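Search this site Enter your search terms

Destination Writing, Unit 7: The City Profile

Handout for students. Please read before the workshop and bring a marked-up copy!

Our sample city this term is Pludska, a river town I could talk about all day, and its smaller neighbor Lekota, across the bridge. You'll each write a profile of one of them. Pick the one you're more curious about, even if you know less about it. Curiosity shows on the page.

1. What a city profile is

A city profile tells a reader what it feels like to spend time in a place. It borrows from the guidebook (opening hours, how to get from the station) and from the personal essay (what you ate, what you got wrong), and the fun is in the mix! Length for this unit is 300 words for the draft. Yes, that's short. You'll be amazed how much fits once the throat-clearing is gone.

2. Starting

Start somewhere with a street name. Last term's best opening began on the steps of the Pirnarent, the old covered market in Pludska, with the writer trying to order soup and getting a bag of plums. We knew the hour, the weather and how well she spoke the language, all in two sentences.

Compare:
"Pludska is a city of contrasts, where old meets new."
"The tram to the Pirnarent is full by six, mostly with people carrying empty bags."

The first could be pasted onto any city on earth. Try it with your hometown and see.

3. Rankings and "best of" lists

Editors love a ranking, and readers click on them, so you'll be asked to write around one sooner or later. Before you repeat it, find out who made the list and what they measured. Livability scores often look at things like health care, schools and transit, which matter hugely to someone moving there and much less to someone staying for a weekend. Say which reader you have in mind.

4. Numbers

Use few, and check each one. The stairs up to the Lekota lookout are a good case: 3930 turned up in several drafts as the number of steps. It's the year on no plaque and the count of no staircase; it's the trail's number on the regional hiking map. Go to the source, always.

5. Objects and texture

Markets, kitchens, hotel rooms and ferry decks are full of things worth a line. Go past "charming" and "rustic" to color, surface and how the light falls.

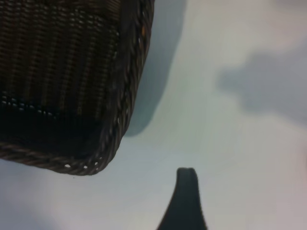

Fig. 2. Dark brown woven wicker, with tan highlights along the strands.

Exercise: write two sentences about a household object, then cut every adjective you could have written without looking at it. I love this one. It hurts a little.

6. For next time

Read the Zodeck walking guide, chapters on the harbor and the night trams. Underline every verb. Drafts go in the folder by 3/25/24, double spaced, with your sources listed at the end.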